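5.3 Checking marker tracking before a recording

Do this check each time the Flakus Tracker starts, and again if a marker cube has been removed from a gripper. Section 5.2 (camera calibration) must be finished first.

1. Start the tracker service and open the Live tab in Zernska.
2. Select the head camera as the source. Wait for the status line to change from Searching to Locked.
3. Pick up both grippers and hold them still over the work surface, with the cubes in view of the head camera.
4. Look at the two pose rows, Left and Right. Each row should show a green dot and a steady position.
5. If the rows are swapped, open Settings > Markers and press Swap Sides. Do not swap the cubes by hand. The offset from cube to finger tip is stored per gripper.

Note: A cube is tracked from any face the camera can read. Tilting it outward is fine and often helps, as the forearms are less likely to cover it.

6. Bring both finger tips to the edge of a plate or other flat object and hold for 2 seconds. The Contact View draws a small cross at each tip. The crosses should sit on the rim. 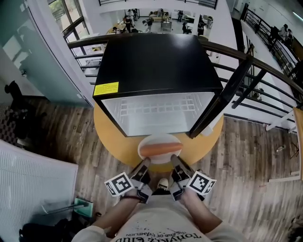

7. If a cross is more than 7 mm away from the rim, repeat the tip offset routine in section 5.1 for that gripper only.
8. Move both grippers slowly left, right and toward you. The dots may turn yellow for a moment when a marker is seen at a steep angle. They should not turn red.
9. Press Save Check. The result is stored with the session and is read by the Mrema planner when the recording is converted.

Caution: Shiny surfaces such as appliance doors and glazed plates can reflect a marker. If the log shows error 23 (duplicate marker), change your position slightly and run the check again. Do not turn on Ignore Duplicates to clear the error - the tracker may then follow the reflection.

Note: People and furniture in the background do not affect marker tracking. They can affect the head pose estimate if a large part of the view is moving. In that case set Head Pose > Smoothing to 30.

If tracking is lost during a recording, keep the grippers in view and wait. The Skastov logger marks the gap and continues in the same file. There is no need to stop and start over unless the status line stays on Searching.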